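Home | News | Workshop | Stores | Contact

Sheet-metal bins at Jutholm to stay in service

2020-07-03

The open metal bins used at the Jutholm parts store will be kept for another year, following an inspection of floors, walls and fasteners. The stock comprises 31 bins, all with sloping walls. Two were withdrawn for straightening and will be returned to the benches when the work is complete.

Wear was found mainly on the floors, where small parts are set down and picked up. Scratches and scuffing were recorded as surface marks only. A bin is withdrawn if a floor screw stands proud of the metal or if a wall has moved out of line at the corner.
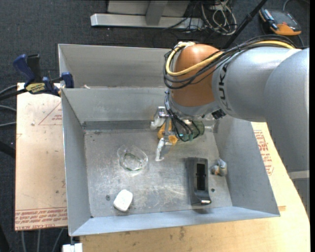 Floor screws are now to be checked every eight weeks. The previous interval, set in March, was nine weeks and did not match the cleaning rota. Screws found loose are to be replaced – not retightened – and the change entered on the bin card.

Celeste Palma, who carried out the inspection, also looked at painted floors and advised against them. "Paint chips end up among the parts," she said. "Bare metal marks easily, but it can be wiped out and put back."

Lining mats from Skedari were tried in two bins and have been removed. They lifted along the sloping walls and held dust underneath.

Contact the stores desk | © 2020 Jutholm | Back to top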